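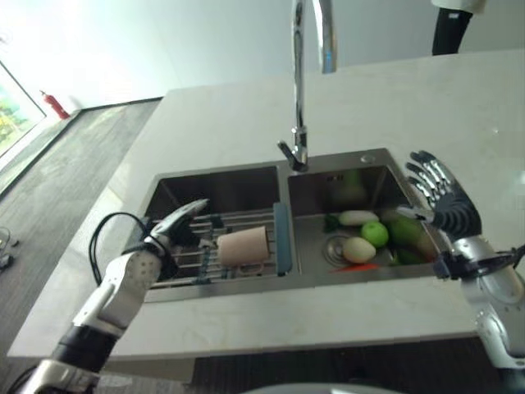 Home Stories Poems Back Issues Submit About

The Kitchen on Soler Street

Njoroge Mwaipopo got off the 133 with two bags of vegetables and walked the last stretch in the rain. It was June and the rain was warm. One of the bags had a hole in it, so he carried it against his chest with his hand over the hole, and by the time he reached the house his shirt was stuck to the bag.

The house on Soler Street had been divided into four units, with one kitchen on the ground floor that two of the units shared. For three years he had shared it with Visitación Alcaraz. Now she was in Zivov with her daughter, in a room with a view of a parking lot, and he had the kitchen to himself until the company found someone new. The company was called Dudano. It sent a letter twice a year and otherwise kept to itself.

He put the bags in front of the sink and took everything out. Carrots, a radish, apples, a turnip, an onion. He had not written a list. He had gone through the market trying to remember what she used to buy, and he had ended up buying what looked familiar.

The soup was for Wednesday. Every June, Visitación made soup for the people in the building and a few from across the street, and people brought their own bowls. The first year he had thought it was a religious thing. The second year he had been asked to peel. The third year he had been allowed to stir, and she had stood behind him the whole time with her arms folded.

"You don't have to do it," she had told him on the day she moved. Her daughter was already in the car. "They'll eat somewhere else."

"I know," he said.

"The big pot stays here, anyway. She has no room for it."

He had carried her boxes out to the car, then come back in and looked into the lower cabinet. The big pot was there with its lid upside down. Inside it she had left a bag of rice, half full, closed with a clothespin.

Now he ran the water until it was cool and started washing. He did the carrots first. She had always said to wash everything before you cut anything, and to wash it in the right-hand basin, and to keep the left one for dishes. He had broken this rule once with a head of lettuce and had heard about it for a week.

The woman from upstairs came down while he was doing the turnip. She had an envelope in her hand with a bill in it.

"It's only five dollars," she said. "I always gave her five."

"She took money?"

"She didn't like to. I put it under the sugar and she let me think she hadn't noticed."

He dried his hands and put the envelope under the sugar. The woman watched him do it and then asked whether there would be cumin this year, and he said he didn't know. She said there was usually cumin. She went back upstairs.

He looked for cumin. There was pepper, salt, a jar of bay leaves, and a tin without a label that smelled like cloves. He wrote cumin on the back of a receipt and put the receipt in his pocket, where he found another receipt on which he had already written dish soap.

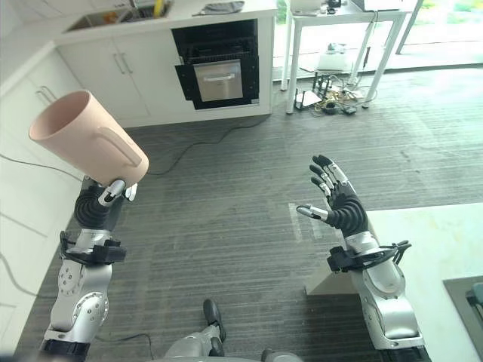

Visitación had measured nothing in her life except water. Salt went in by hand and rice went in by the handful, but the water had to come out of the pitcher, and it had to be the same pitcher every time. It was pale pink plastic with a molded handle, too light for its size, the kind of thing people take to a beach. She filled it to a line that only she could see. Four of those for the small pot, nine for the big one. If somebody talked to her while she was pouring, she held up her free hand with the fingers spread until she was done. Njoroge had learned to wait. He used to stand on the gray carpet, well back from the counter, and look at the folded towel beside the sink, and he would keep his mouth shut until the hand came down.

He filled the pitcher now and poured it into the pot. One. He filled it again. On the fourth his phone rang and he lost his place.

It was his brother, calling from Oltov about a car. The brother wanted to know if a car with a bad clutch was worth buying if the seller was a friend. Njoroge said it depended on the friend. His brother said that was no help at all, and then he talked for 20 minutes about the clutch. Njoroge stood holding the pitcher and looked down into the pot. It could have been three. It could have been four.

When the call was over he tipped the whole pot out into the sink and started again. This took a while. The pot was heavy and he splashed his shoes.

He had thought the cutting would be the long part, but it was the waiting that he had forgotten. There was the waiting for the water, then the waiting for the turnips, which she put in ahead of the carrots. He sat down on the step stool. There was a book on the windowsill, a paperback about a shipwreck that had belonged to the man before Visitación, and he read the first few pages. He had read them before, during another soup.

At 6 he tasted it. It tasted like hot water that had been near a vegetable. He added salt and tasted it again and it was the same, but saltier. He put in two bay leaves. He stood there for a bit, and then he cut up an apple and put that in too, because he remembered an apple, though he wasn't sure whether it had been for the soup or for her.

Then he washed what he had used. The knife, the board, the pitcher, two spoons, a cup. He put the cup on its side to drain. Visitación hated a cup left on its side. She would go around the rack after him and turn things over, one at a time, without saying anything, and the next day he would do it wrong again. He had started doing it on purpose in the second year. He believed she knew. He left the cup the way it was and wiped the counter.

It was still raining. Somebody was moving furniture upstairs, a few feet at a time.

He called the number in Zivov. The daughter answered and said that her mother was watching her program, and could it wait, and then there was some noise and the phone changed hands.

"How much water?" Visitación said.

"Nine."

"You're sure?"

"I started over."

"Good. What did you put?"

He told her. When he got to the apple she didn't say anything, and he waited. He could hear the television behind her, a man reading out prices.

"And the rack?" she said finally. "You're using the rack?"

"I'm using it."
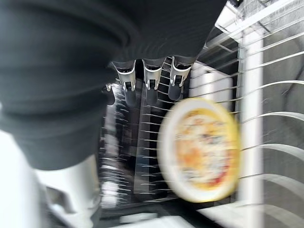 Visitación said a rack was no use to anyone with dishes left on it overnight, and that he should dry everything and put it away before he went to bed, because otherwise the first person down in the morning would think the kitchen belonged to no one. She said she had told him this before. He said she had. She said the apple was fine, but it should have gone in later, and with the skin off, and had he taken the skin off?

"Yes," he said. He looked at the pot.

"You didn't."

"No."

"Well, fish it out, then. Or don't. The man across the street will eat it, he eats anything."

He asked her about the cumin. She said there was cumin in the tin with no label. He said that was cloves. She said it was cumin in front and cloves behind, there was a piece of cardboard in the middle, and why would she need two tins?

He got the tin down and opened it with the phone held against his shoulder. There was a piece of cardboard. He had taken it for the side of the tin. He tilted it toward the light and saw the other half, brown and a little dusty, nearly full.

"How much?" he asked.

"Until it smells right."

"I don't know what right is."

"You ate it three times," she said. "Put some in and smell it. I'll stay on."

He put the phone down on the counter and put some in. He stirred it and bent over the pot. The steam got in his eyes. He put in some more. Upstairs the furniture had stopped, and then he heard a door, and feet on the stairs – they came halfway down and went back up again.

He picked up the phone. "I think that's it," he said.

"Lid on. Leave a gap."

"How much of a gap?"

"A finger. Are people bringing bowls?"

"I put up the sign."

"Some of them can't read your writing. Go and knock." She said something to her daughter that he couldn't make out. "How many did you tell?"

He told her he had put one sign by the mailboxes and one on the pole outside. She counted the people she expected, by name, starting with the top floor. She left out a couple who had moved away in the winter and then went back and asked about them. The year it was sunny, she said, there had been some 70 people in and out, and she had sent a boy to the store twice for bread. He didn't think it had been that many, but that was before his time.

"Your daughter could drive you over," he said. "On Wednesday."

"She works."

"I could come and get you. On the bus."

"Two buses," Visitación said. "And I'd need to bring a bowl. She has only the flat kind."

"I've got bowls here."

The man on the television read out another price and people clapped. She said she would have to see how her knee was, and that he should call on Wednesday in the morning, before eight, and let it ring. Then she said her program was nearly over, and hung up.

He put the lid on with a gap. He took the towel and dried the knife and the board, then the spoons, then the pitcher, inside and out. He took the cup last, dried it, and stood it in the cabinet the right way up. He found his shoes, which he had left by the door to dry, and went up to the top floor to knock.

© The Oltov Reader. Stories remain the property of their authors. Contact | Back to top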